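首页 | 公告 | 会议纪要 | 报修 | 公共空间 | 登录

Trumgate 公寓 洗衣房使用碰头会 纪要

时间:七月,晚上七点半开始,九点不到散
地点:一楼活动室
参加:物业方、各层住户代表(三楼缺席,事后补发纪要)
记录:值班管理员。记得急,有漏的群里补。

一、上次遗留

1. 洗衣房门锁已换,钥匙改密码,密码贴在各层电梯口里侧。有人提贴电梯口等于没锁,先这样,下次再议。
2. 晾衣架弯的那根还没修。Ritent 说配件要等,没给准日子。继续催。
3. 地漏返味:倒过一次疏通剂,好几天,又有味了。转到第三项一起说。

二、洗完不取、衣服乱放

讨论最久的一项。意见不统一。

五楼:晚上八点到十点最挤,机器停了没人来取,后面的人不敢动。群里喊也没人应。
二楼:有人把别人湿衣服直接堆在机器顶上,掉地上了又得重洗。谁掏的查不到,也不想查。
物业:以前定过“停机半小时可以代取”,纸条早掉了,新搬来的根本不知道。
四楼反对代取,说内衣之类不愿意别人碰。建议改成先在群里喊一声,等十分钟再取。
六楼:同意代取,但得有地方放,不能放地上。

议定:
- 停机满半小时,群里喊一声,再等十分钟,没人应可以代取。
- 代取的衣服放进筐里,筐放到折衣台上,不放机器顶。
- 自己带筐来的,走时带走。筐上写房号,用油性笔写,别的一洗就掉。
- 小孩衣服、过敏的,自己掐点来取,规则照顾不到那么细。
- 占着筐占着台子超过一天的,统一收到值班室,自己来领。

公用筐要不要再买:Brenetti 报的那种带盖的太贵,不要。买普通塑料的,带孔、有提手的就行,先买3个,看够不够用。颜色随便。

有人问筐能不能放机器前面。可以临时放,装衣取衣的时候顺手,用完挪开,别挡着右下角那个过滤器盖子,维护的人要蹲那儿开盖。

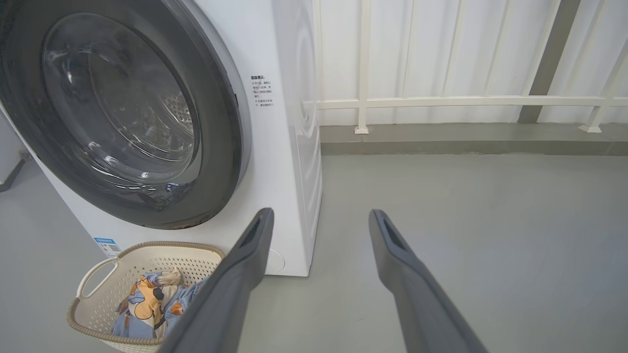

【设备与清洁】

三、滚筒机保养

机身前面板右边印着一段中文说明,字小,估计没几个人看过。蓝白色的像二维码的贴纸在下面靠左,不要撕,也别往上贴别的东西。物业把常用的几条抄大字贴墙上,下周内。

过滤器:五楼反映脱水慢,怀疑堵了。物业承认春节后就没清过。议定每月清一次,值班的做,做完在门后表上签字。开盖前先垫毛巾和浅盘,上回没垫,水流到走廊去了。

门圈:胶圈里头攒毛,拿干布转一圈擦掉,洗完谁用谁擦。机门洗完留条缝,别关死,味儿多半是这么捂出来的。二楼说留缝怕小孩钻,物业:洗衣房门关好就行,孩子不单独进。

地漏:请 Saarela 的人来看一次,上门费410,从公共收益里出。没人反对。看完再定换不换地漏芯。

洗衣液:倒太多,泡沬漂不干净,隔壁代表说深色衣服上一道一道的白印。提醒大家按量。印花的童装翻过来洗,不然图案容易起皮,这条是四楼加的,写进墙上大字里。

四、费用

本季度洗衣房公共账上还有将近3000。地漏上门费、塑料筐、油性笔、大字打印都从这儿走,发票拍照发群里。晾衣架配件等 Ritent 报了价再说,不预先批。

涨价的事(每次加5毛)有人提,没议完,时间不够,放下次。

五、分工

- 物业:墙上大字、约 Saarela、催 Ritent
- 二楼:买筐,顺便买油性笔
- 四楼:群里发新规则,置顶
- 值班室:本月先清一次过滤器,表格打印好贴门后
- 六楼:折衣台上那堆没人要的袜子,拍照发群,没人领就处里掉

下次开会时间群里接龙定,还是活动室。三楼这次没来,下次务必来一个人。

附:烘干机的事今天没讲,有人散会后问,答复是还在比价,有消息再通知。

Trumgate 公寓物业服务处 | 联系我们:一楼值班室 | 版权所有 | 返回顶部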